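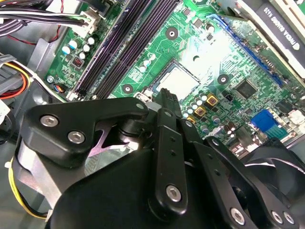
Chapter 3: The chip in the middle

I was scared of the inside of a computer for years, and I'd like to get you past that in one chapter. Take the side off an old desktop and it looks like a small green town! Start with the processor, the silver square sitting in its dark metal socket, with the long memory slots lying off to one side. Once you know those two, the rest is much easier to place.

My first go was on an old Vemer machine that Mohammed-Awal Eshun let me pull to bits (he had bought it for parts, so I couldn't do much harm). I had the processor out before I'd found the right screwdriver for anything else.
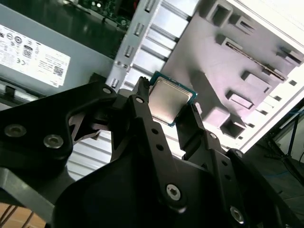

Hold it by the edges, always. The metal lid on top spreads the heat, and the thin board beneath it carries the contacts, so keep your fingers off the underside. I once left a thumbprint there and spent an evening worrying about it.

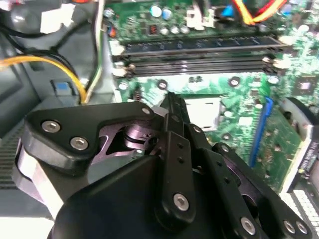
Figure 3.1 Two memory slots, the upper one with a module in it.

Memory is more forgiving – you can push quite firmly, and the clips at the ends hold it in place. We'll fit some on page 50. Before that, though, back to the processor, and to the markings on its lid.
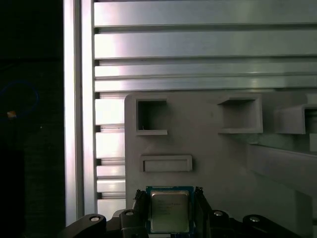
Copy them into your notebook before any paste goes on. You'll want them for the first exercise, which starts on the next page.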